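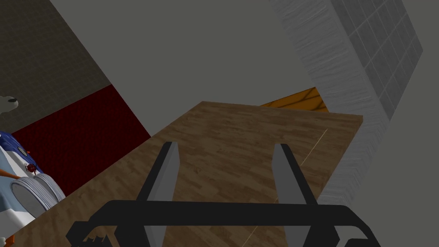 Trinmont has reissued the Vedero novels as a single e-book, and I spent most of April reading it against my old paperbacks. The file runs to 3,601 pages on my reader at the default text size. All 6 novels are in it, in order of publication, with the two short stories moved to the back.

The text is mostly clean. Book four has the longer ending from the Palumbo hardcover, which the paperback dropped. Book two still has the wrong ship name in chapter nine - the same error that was in my first printing.

The footnotes are the weak part. In print they sit at the bottom of the page, and a lot of the jokes depend on that. In the e-book they are collected at the end of each novel, and the link back goes to the start of the chapter instead of the line you left. I lost my place often enough to stop opening them.

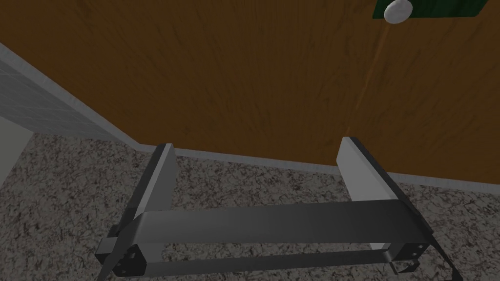
The glossary has the opposite problem. Every planet name links to it, every time it appears, so a stray tap while turning the page takes you out of the story. I turned the links off in the settings menu.

I have posted a list of the text changes on Piler, sorted by book and chapter. Book five is not finished yet - my copy is missing a few leaves and I am waiting on another.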